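Posted in February by the blog author
Print this post | E-mail this post

The Demilero v. Stelidgate ruling is finally out

I have been waiting on this one for so long! If you've read me for any length of time you know I get far too excited about patent rulings, and the one between Demilero and Stelidgate came out in February at 293 pages. I read all of it over two evenings with a pot of coffee.

Quick recap for newcomers. Demilero holds a family of patents on how a phone picks a new cell tower when the signal drops. Stelidgate took a license, paid for a while, then stopped and said the rate was never fair to begin with. Demilero sued, Stelidgate sued right back, and off they went to court for three years.

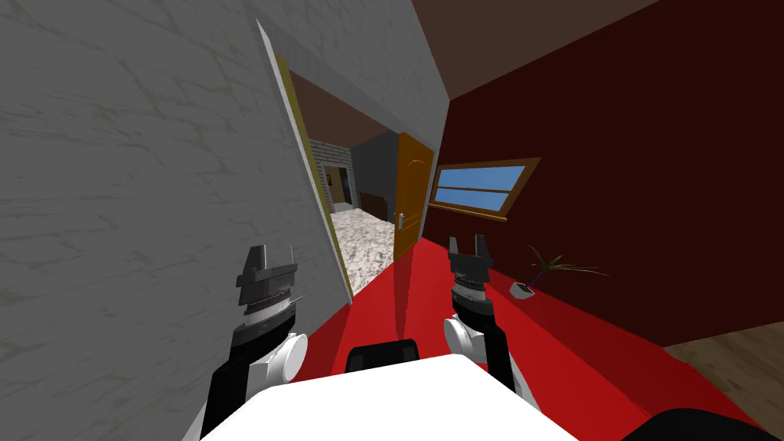
What the judge did with the rate

I love this part. Demilero showed up with a list of 178 patents it called essential to the standard, and the judge went through a sample and found that only 19 of them had really been argued over by both sides. So she built the rate from those (plus two older licenses, one of them with Arumugam) and landed well under what Demilero had asked for. Stelidgate still has to pay for the months it skipped, with interest, so neither side got to throw a party.

The Arumugam license is the piece I keep going back to. It was a lump sum, with no per-phone price anywhere in it, and both experts had to unpack it to get a number - and of course they got wildly different numbers! The pages where she compares their math are the best in the whole ruling.

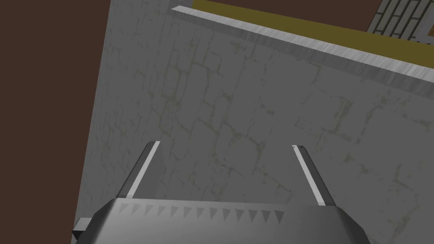
She also refused to treat a cross-license as if it were cash, and I think that will matter a lot for the smaller companies. Stustwood has a case of its own coming up over the same tower-switching patents, and its lawyers must be reading those same pages with a highlighter right now.

An appeal is possible, and my guess is that Stelidgate files one over the interest. I'll write up the Stustwood hearing when it happens, so send me your questions before then!

Print this post | E-mail this post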